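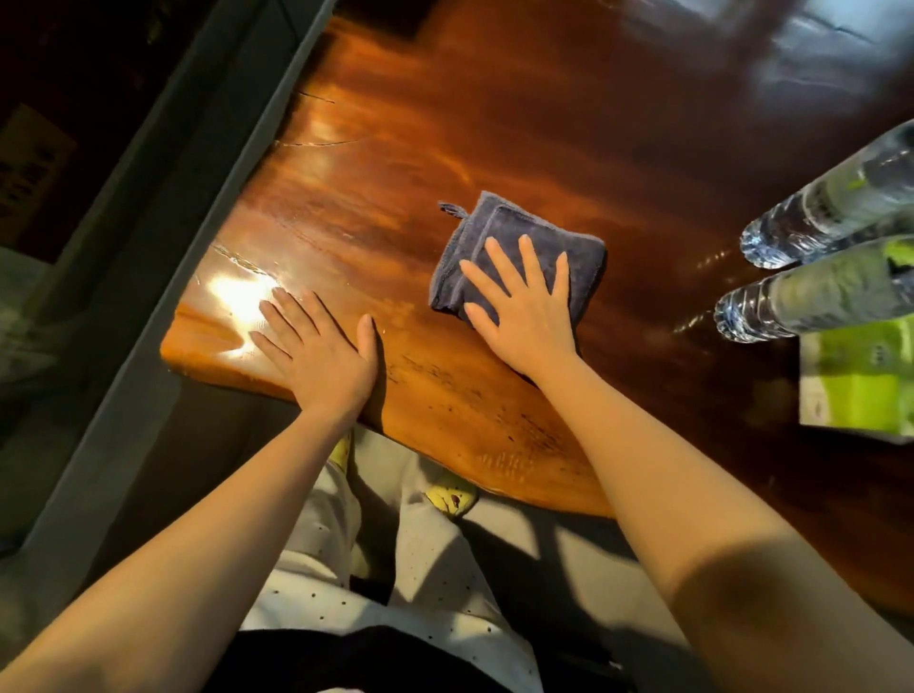

Nermina Mladenović held that a varnished tabletop ought to be wiped along the grain and never in circles, and most household guides printed in Rerkville since then have gone along with her, though a few still favor the circular stroke for sticky spots.

Wiping down a table is the everyday care of a finished wooden surface with a folded cloth, usually one of microfiber or old cotton. The cloth is commonly folded into a square, which gives the hand a comfortable pad to press on and leaves clean faces inside to turn to when the outer one has gotten dusty. Many people like to rest the other hand on the table while they work.

Glossy varnish is a cheerful thing to live with, but it does show its age, and fine scratches, small chips and thin cracks are common on tables that see meals every day. Slabs with a rounded, irregular front edge tend to wear there first, where sleeves and wrists rub, and the wood may look paler in that spot. Bottles and packages are generally slid aside or lifted off as the cloth comes near.

See also: Dusting; Furniture polish; Live edge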